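Home | Food and drink | Tableware | Glasses | Index A–Z

Goblet (drinking glass)

Reading time: 2 minutes

A goblet is a drinking vessel made up of a bowl, a stem and a foot. The word is used loosely. In everyday British use it covers most stemmed glasses with a rounded bowl, including many sold as wine glasses, while dealers in old glass tend to keep it for larger pieces with a short, thick stem. It comes from the Old French gobelet, a small cup.

Parts

The bowl holds the drink and may be round, bucket-shaped or drawn in towards the rim. The stem joins the bowl to the foot and gives the drinker somewhere to hold the glass without warming what is in it. On older goblets the stem often carries a swelling called a knop. The foot is a flat or slightly domed disc. In eighteenth-century glasses it is commonly wider than the rim, while modern feet are often a little narrower than the widest part of the bowl.

Materials

Goblets have been made of silver, gold, pewter, wood, pottery and glass. Clear glass became the usual choice for the table from the late seventeenth century, when lead glass was developed in England. Most goblets in daily use today are soda-lime glass or a lead-free crystal. The Halász pattern, a plain round-bowled goblet with a drawn stem, is listed by Etelka Hegyi in her guide to café glassware as suitable for juice, water and light wine.

Filling

A goblet is not normally filled to the brim. For still wine the level is usually kept at or below the widest part of the bowl, which leaves room for the aroma to collect. Juice, squash and water are poured higher, with a band of empty glass left under the rim so that the goblet can be lifted without spilling.
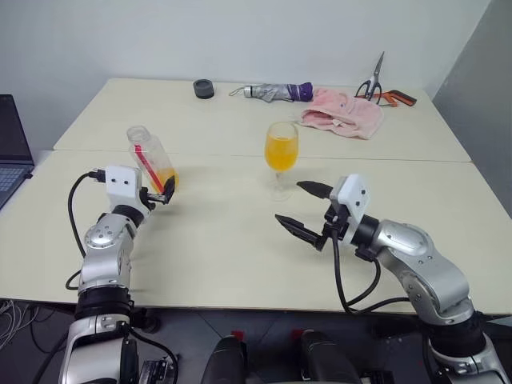 Orange-yellow drink in a stemmed goblet, with a clear bottle to the left.

When pouring from a bottle, the goblet stays on the table and the neck of the bottle is brought close to the rim without resting on it. Drinks with pulp in them are best shaken before the bottle is opened.

Care

Most breakages happen at the stem, often when the bowl is twisted one way and the foot the other during drying. Munther Sfeir's handbook for the Turkaden hotel school tells students to hold the bowl while drying the bowl, and the foot while drying the foot. Goblets are stored upright, as the rim is the thinnest part and chips easily under weight.

See also: Chalice; Rummer; Tumbler; Wine glass

Last edited April 26, 2026

8 comments | 15 shares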